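About Grukano

Grukano is a desk-clearing and small-office organizing company based in Clanddale. We sort the things that collect on work tables: paper clips, erasers, caps without pens, half-used notepads, snacks, samples, receipts and cables. We work in offices, school staff rooms and home studies.

The company was started by Sayaka Maruyama and Edeltraud Steiner, who met while working in the supply room of a printing business called Aebischer. Part of their job there was to refill the shared tables each morning, and they spent more time picking up what was already out than putting out anything new. They began keeping a list of what they found and where it belonged. That list, much rewritten, is still what our staff use when they start on a table.

We opened in a rented room above a shoe repair shop and stayed there for 3 years. We are now on the ground floor of the Mekham building, with a workroom at the back and a small front office where customers can drop off boxes. The front door sticks in damp weather. Please push hard or ring the bell.

What we do

Most of our work is done one table at a time. A table is finished when each item on it has been put in one of four groups: keep here, keep somewhere else, give away, throw out. We do not bring in new storage until that has been done. Many customers already own enough trays and jars and only need them emptied.

Small stationery takes the longest. Clips and pins spread out, and they end up under paper and in with the food. We sort them by kind first and by color only if the customer wants it. Loose caps are set aside until the end of the visit, in case the pens turn up in a drawer. Erasers are kept if they are clean enough to use. Notepads are kept if they have blank pages left, and we do not tear out used pages without asking.

Snacks are moved to a kitchen or a lidded box. We know people eat at their desks, and we have no rule against it. We do ask that food have its own place away from paper and pins.

Glass is handled separately. Tubes, vials and small jars are moved before anything else on the table, wrapped if they are going any distance, and laid in a tray with a raised edge. If we don't know what a glass item is for, we ask before it leaves the table.
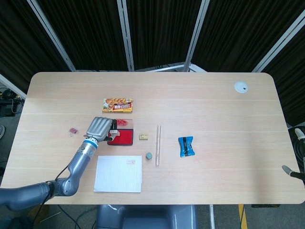

Sorting the clips did more for the staff room than the new shelves did, Ingrid wrote to us in March. She had expected the paper to be the hard part, and it took less than an hour. She would have liked a label on the box where the erasers went, and had to open 2 others before she found it.

We now label every box on the lid and on one short side. The labels are written by hand in capitals, and we leave a few blank ones behind so that customers can change them.

How a visit works

A first visit lasts half a day and starts at 9 in the morning. Two of us come, with trays, paper bags, a marker and a cloth. The person who uses the table should be there for the first hour. After that we can work alone, and anything we are unsure of goes into a bag marked ASK.

Before we leave, the table is wiped and the things that belong on it are put back. We go through the ASK bag together. Items to give away can go with us. We pass usable stationery on to schools in Clanddale twice a year — in August, before classes start, and again in January.

Larger offices are booked by the room. We have cleared more than 3 floors of the Mekham building this way, working in the evenings so that people could keep using their desks during the day.

Our staff

There are 4 of us. Sayaka plans the visits and trains new staff. Edeltraud runs the workroom, where drop-off boxes are sorted and returned, and she answers most of the mail. Everyone does tables, including the two of them.

New staff spend their first weeks in the workroom with mixed boxes from customers who have agreed to it. They learn to sort without hurrying, to keep sharp things away from soft ones, and to leave personal papers unread.

Getting in touch

The front office is open from 8 until noon. You can write to us or come by with a box. Please tape the lid shut and put your name on it. Boxes are usually ready within a week, and somewhat later in August.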